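We Should Stop Counting Only the Good Ones
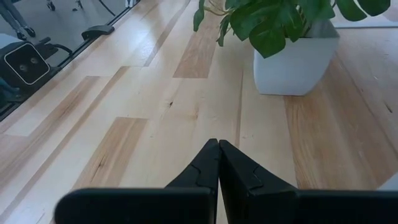

When people ask me how big our dataset is, I always feel a little ashamed of the answer. I say "800 episodes," and they nod, and the conversation goes on to something else. The number is correct. It tells them very little, and I think in our field we have become lazy about this number.

I work in a small group in Jendton. We collect examples by hand, which means that one person drives the arm and the arm records what its wrist camera sees and what the fingers do. Later a model is trained on these records. This part of the work is slow and it does not look like science. Maybe for this reason it is often given to the newest person, with one page of instructions and a target for the week.

My opinion is simple. The target for the week does more damage than any bad camera.

Last April we had such a target, 100 accepted episodes for each operator. The word "accepted" was the problem. If the fingers came to the object a little crooked and the operator had to go back and try again, the episode was usually thrown away. It was long and it was ugly. So the operators learned, very quickly, to make short and pretty ones. They put the object where it was easy to reach. They started from the same pose. After 14 days we had a beautiful collection in which almost nothing went wrong.

The model trained on it was also beautiful, until the first mistake. When the fingers closed beside the object, it continued as if it were holding something. It carried air to the other side of the table and opened very carefully to put the air down. I do not blame the model for this. It had never seen a person make a mistake and repair it. We had deleted all those lessons ourselves.

I know the answer that many colleagues give, because I heard it at Plerusden when I presented these results. They say that bad examples teach bad behavior. This is true for some of them. An operator who is tired and pushes the gripper into the table is not teaching anything useful. But a correction is a different thing from a failure, and our forms at that time had only two boxes, "keep" and "discard." A third box would have cost us nothing.

The second habit I want to complain about is cleaning. Before a recording day, some groups take everything away from the work surface and close the curtains. I understand the wish. But a house plant that stays on the table, a cable, or a colleague standing at the far side are also part of the world where the arm must work later. If all the examples come from an empty table, the model may learn the empty table. I would like to see more ordinary mess in our recordings, and I would like it to change from one day to the next. If the same plant is always in the same corner, this is only another kind of empty table.

There is a fair objection about money. Varied data is slower to collect, and the reviewer needs more time for each episode. In our case one reviewer could check the pretty episodes while drinking coffee. The newer ones need attention, and we had to agree on seven written rules about what is a correction and what is just a bad day. We still argue about rule number four.

Even so, I would accept a smaller collection if I could know what is inside it. When a group publishes a number, I would like them to publish also how many episodes they threw away, and for what reason. I would like to know how many operators there were, and if they were paid by the piece. We have started to keep these notes for our own data. They are not complete, and for the oldest recordings we can only guess.

Filed under: Opinion, Robot Learning, Data Collection

Contact the editors | © Testside | Back to top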